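3.2 Where the folding gets done

I went into this part of the study expecting tables. We'd asked our 26 households in Callow to tell us where the laundry ends up once it's dry, and I had a whole coding sheet ready for kitchen counters and ironing boards. Then the bed answers started piling up (106 diary entries in August alone!), so we gave the bed its own category and I re-read everything from the start. Small cloths get folded wherever people happen to be standing, but anything big seems to drift to the mattress. Figure 2 is typical of the surface we mean.
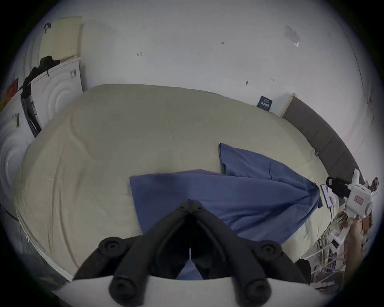

Figure 2. Blue cloth on a bed with a beige fitted sheet; headboard at right, penciled numbers on the wall.

What I like about a bed as a work surface is that it's wide and you can walk away from it mid-job. The trouble is that it's soft. One woman in the Pelupessy group told us she smooths the sheet first, every time, or her corners come out crooked, and several others described the same habit in their own words. We coded this as "surface preparation," a pretty grand name for running your hand over a wrinkle, and it comes back in Section 4 when I get to bedtime deadlines.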